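The Hundred and First Sweater

I had folded a hundred sweaters by the end of the first week, and I loved it! My sister thought I had lost my mind. But you try picking up a sleeve with two yellow fingers at the end of a handle, and tell me you don't feel like you've been given a new pair of hands.

The kit came from Nemell in a padded case, two grippers and a card of instructions. Show it your way, the card said. Fold what you own, where you live. So I cleared nothing, just threw the laundry on the peony bedspread and started. Jeans are a joy (big stiff edges, you can feel them through the handle). T-shirts are sly. They slide off the fingers and lie there looking pleased with themselves.

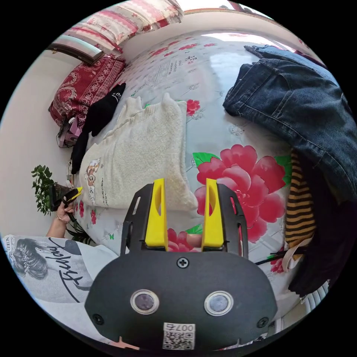 The fluffy sweater was my favorite, though. You can't pinch it hard or it bunches, and you can't pinch it softly or it gets away. By the thirty-first try I had found a little roll of the wrist, left hand holding, right hand coming over, and I laughed out loud in my own bedroom. My grandmother folded that way. I hadn't thought of it in years!

I sent in 157 folds that month, then more, then 654 by December, when Nemell invited us all to the workshop in Vundatico to meet the robot.

It had the same yellow fingers. It stood at a table with a heap of clothes, and I squeezed in at the front with my coat still on. It did the jeans, fine, very neat. It did a towel. Then someone laid down a sweater, a green one, nothing like mine, and the robot took hold of a sleeve and stopped.

"It does that," said the engineer. "We're not sure who it got it from."

I knew, of course. I always stop there, just for a second, to feel whether the wool is going to behave. Then the left hand held, and the right hand came over with that little roll, and I grabbed the arm of the stranger next to me and said, "Watch, watch, this is the good part!"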